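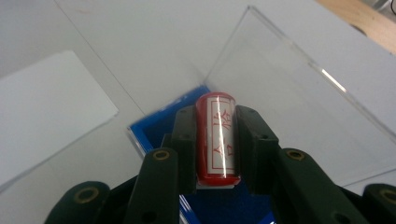
Ticket: Redness picture book, proof copies wrong page order
Opened 29 May 2021
Status: open, waiting on printer
Priority: high (school order)

Problem
Proof from Van Wijk came back with the last spread before the middle one. So the fox finds her scarf, goes home to bed, and then starts looking for it. Kids will notice. Also the text on the snow pages is cropped at the fold, lost half of "grandmother".

What we sent
One PDF, single pages, exported from Zundutus. Page count right, 32 in the file, checked twice. Cover sent seperately.

Tried so far
– Re-exported as spreads. Printer's upload page rejected it, no reason given.
– Back to single pages, fonts embedded. Accepted. Online preview still shows the bedtime spread too early.
– Deleted the blank page after the title. Preview order now fine but everything sits on the wrong side, left pages on the right. Put the blank back.
– Opened the file on the other laptop. Order correct there. So it's not the PDF viewer.
– Renamed the pages in Zundutus. They were 1, 10, 11, 2 and so on in the side panel. Renamed 01, 02 etc and exported again. Preview good!! Not trusting it till there's paper.

Fold problem
Inside margin was 10 mm, moved text out to 16 on the snow pages only. Looks a bit off next to the others but readable. Illustrator has been told, wants to see it before we print. Fair enough.

Still to do
New proof requested, one copy, same paper. Hold the run of 200 – do NOT approve from the preview. Leltstead library has over 60 reserved for story morning in June so we need the proof back quick.
Check the dedication too, think theres a double space in it.

Update, same evening
Van Wijk confirm the new file recieved and the old one pulled. Proof goes out Tuesday. Leaving ticket open.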